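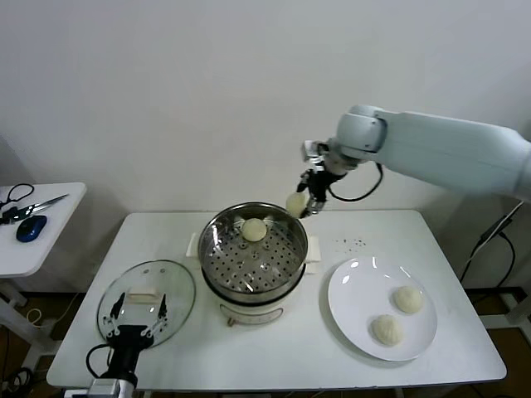 Bun day came around again, and this time we made enough for everybody to have seconds! If you missed it, the next one is already being planned, and in the meantime I want to get the whole routine down on paper while it's fresh, because people keep asking me for it at the bus stop.

The dough is the same one Agnese Žukauskas taught us in May: flour, warm water, yeast, a spoonful of sugar and a little oil, kneaded until it stops sticking to your hands and then left alone under a towel. We used 800 grams of flour, and I'd happily do it again (the leftovers freeze beautifully, if you ever have any). Pork and scallion in one half of the batch, cabbage and mushroom in the other. The cabbage ones went first, which surprised me, as I'd have bet on the pork.

Pleating is the fun part. Pinch, turn, pinch, turn, then a little twist at the top. Mine looked like old coin purses for the first dozen and I loved every one of them. Don't fuss over the folds. They puff up in the steam and all that wrinkly dough is just more to bite into.

Now, the steaming. We've gone back to the small electric pot and I'm so glad we did. You fill the base, turn the little knob, and you can stand right there at the table chatting while it works. Put 4 buns in at a time and stop there, even if you're sure a fifth would fit. They swell, and when they touch they tear as you pull them apart. One at the back, one at the front, one on each side, and every bun gets its own patch of holes underneath.

Set the lid down flat somewhere close by, keep a big plate on the other side, and you have a tidy little line going from pot to plate. 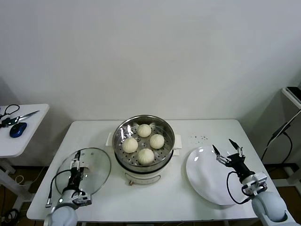
Baiba Ozoliņš wrote in to say that she cuts squares of parchment for hers and hasn't lost a bottom to the tray in years, and that anyone still steaming on bare metal should at least rub it with a bit of oil first. Her other tip is to crack the lid and wait a couple of minutes before lifting it off, so the tops don't collapse.

I tried the waiting at home and she's right, it makes a lovely smooth bun. Ieva Vasiliauskas wants to do a sweet red bean batch next time, and I've already said yes. Bring a plate and an apron, and come hungry!

Questions or recipes: drop a note in the Hesness kitchen mailbox | © 2019 Hesness Newsletter | Back to top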